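Notes for the pantry talk, Flodbridge library, November

- Start with the handout. Rawan has 23 copies, ask people to share.
- Dry goods first: rice, beans, flour, oats. Date every bag with a marker on the day you buy it.
- Flour bugs. Freeze new flour for a few days, then move it to a jar. Pause for questions, this one always gets them.
- Canned food keeps longer than people expect. Throw out anything bulging or leaking.
- Skip the part on vacuum sealers if we're past 7:30.
- Hand over to Majdi for the budget section.

Old stock goes in front and new stock goes behind it. Most waste at home comes from food that got pushed back and forgotten. Open shelves with no doors, like the navy unit in the picture, make it easier to see what you have. Then take questions.
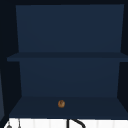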